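Plates, Trays and Baskets — the Pastel Set
Gallery, January 2018

Welcome to the new gallery page. My name is Dorin Enache and I look after the tableware shelf at Mikeck, a small shop for household things. Last autumn we received almost 200 pieces from Stornex, and many customers have asked me how the colors look together on a table and not only in the catalog.

I am fond of the soft colors, mostly the green. My wife prefers the yellow, and at home we have both. The trays are light to carry and the rim is low, so please do not use them for soup. The baskets we sell for laundry, but I know several families who keep bread or toys in them. Plates can be bought one by one — you do not need to take the full set.

For the brown paper, many people wrote to me after the last gallery. It is the matte kind from Seidel, sold in rolls, and it gets wrinkles quickly if you move heavy things on it. I still like it more than a white cloth under pale colors.

The glasses from Erkard will have their own page in February. If you want a color which is not on the shelf, write to me and I will look in the storage room.

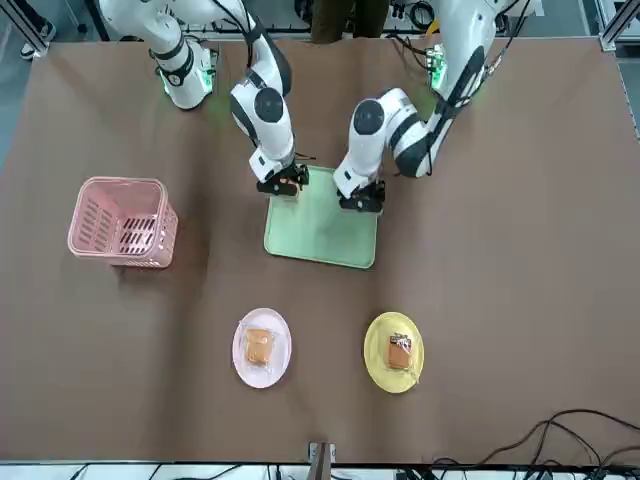

Mint-green tray, pink basket, and a wrapped pastry on each plate, one pale pink and one yellow.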